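Rorkevance公布污水病原体监测方法第二阶段比对结果

Plallumside讯——公共卫生检测机构Rorkevance于5月公布其污水病原体监测方法第二阶段的比对结果。本阶段工作以Plallumside市区及周边的5个采样点为对象，重点评估诺如病毒GII型和甲型流感病毒核酸在低流行期的检出能力，以及不同浓缩流程之间的数据可比性。

第一阶段工作采用聚乙二醇沉淀法，单份样品处理时间较长，且回收率受悬浮固体含量影响明显。第二阶段改用磁珠吸附浓缩，并保留沉淀法作为平行对照。两种流程共用同一批原始样品，提取、逆转录及数字PCR定量步骤保持一致，以便将差异限定在浓缩环节。

采样方式为24小时等比例混合采样，每份样品取500毫升，采集后在避光冷藏条件下送至实验室，并在规定时限内完成浓缩。超过时限的样品不纳入比对，只作留存。本阶段纳入统计的有效配对样品共43份。样品编号由采样人员生成，实验人员在定量结束之前不掌握采样点信息。
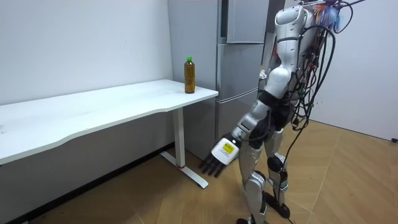 比对结果显示，在甲型流感病毒核酸项目上，磁珠法与沉淀法的定性结论一致程度较高，不一致样品集中在接近检出限的浓度区间。诺如病毒GII型项目的两组定量值呈良好线性关系，但磁珠法在高浊度样品中的定量值偏低。技术组对这部分样品进行了稀释复测，偏低幅度随稀释而缩小，提示存在一定程度的抑制效应。据此，修订后的操作规程要求所有高浊度样品同时报告原液和稀释液两组结果，两组差值超出允许范围时，该样品标记为“抑制待查”，不进入周度趋势计算。

过程质控方面，每批样品均设置浓缩空白、提取空白和无模板对照，并加入已知浓度的替代病毒以计算全程回收率。回收率低于下限的批次整批重做。本阶段发生过一次提取空白阳性，经追溯确认与试剂分装操作有关，涉及批次已作废，相关数据未列入上述统计。分装操作随后改在独立的洁净区域进行，操作人员须在进入前更换手套和外层防护服。

在数据归一化方面，本阶段同时记录进水流量和辣椒轻斑驳病毒浓度。前者用于换算每日病毒载量，后者用于校正粪便含量波动。降雨期间，仅用浓度值绘制的曲线会出现明显的稀释性下降，经流量换算后趋势趋于平稳。对于合流制管网覆盖的Herkthorpe片区，两种归一化结果仍存在差异，该片区的数据暂以区间形式发布，不提供单点估计值。

Rorkevance技术负责人Rimantas Vasiliauskas表示：“污水数据反映的是汇水区人群的总体排毒情况，不能直接换算为病例数。我们建议使用方把它与门诊哨点数据、住院数据并列阅读，并注意各类数据之间的时间差。本阶段的样品量足以支持方法替换的决定，但还不足以给出每个采样点的预警阈值。”

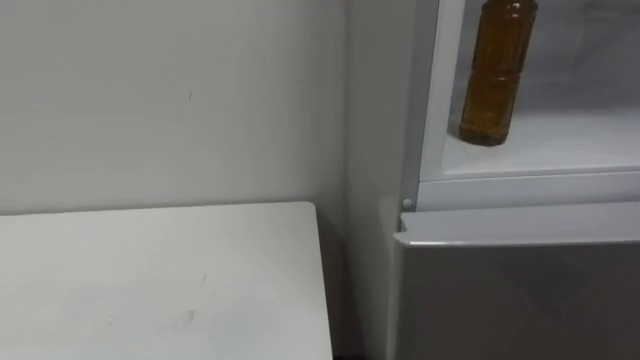 关于周转时间，磁珠法将浓缩环节的单批操作时间缩短至60分钟，不含样品回温和离心预处理。提取及定量环节的耗时未发生变化。按照现行排班，上午送达的样品可在当日完成定量，下午送达的样品则顺延至次日。实验室不接收未附流量记录的样品，缺少流量数据时须由采样单位补交后方可登记。

样品留存规则同时作出调整。浓缩液分装为两管，一管用于当次检测，另一管低温保存，供复测和后续测序使用。原始污水不作长期保存。留存样品的调用须填写申请单，写明检测项目、所需体积和冻融次数。冻融超过一次的样品不得用于定量，只可用于定性或测序。

测序工作由合作单位Priedītis承担，范围限于甲型流感病毒核酸阳性且浓度达到建库要求的样品。由于污水样品中核酸片段化程度较高，测序采用短扩增子方案，结果以变异位点频率的形式报告，不对单一毒株的完整基因组作出推断。测序数据的发布周期与定量数据分开，不影响周度趋势的更新。

第三阶段计划包括以下内容：在现有5个采样点上延续采样，覆盖一个完整的冬季流行期；增加呼吸道合胞病毒检测项目；开展实验室间比对，由参加单位对同一组盲样独立检测；评估自动采样器在低温条件下的运行稳定性。采样点数量在第三阶段不作增加。呼吸道合胞病毒项目在完成方法学验证前，只供内部评估，不对外发布结果。

第二阶段技术报告包括修订后的操作规程、质控记录汇总表及脱敏后的配对数据表。公共卫生部门、污水处理厂运营单位和科研机构可向Rorkevance数据管理组提出书面申请获取。申请材料须注明用途、数据保存方式和拟公开的范围。

关于Rorkevance

Rorkevance总部位于Plallumside，从事环境样品中病原体核酸的检测、方法验证和质量控制服务，业务范围包括城市污水监测、医疗机构排水监测及实验室能力比对。

媒体联络：Rorkevance信息发布组
技术咨询：Rorkevance数据管理组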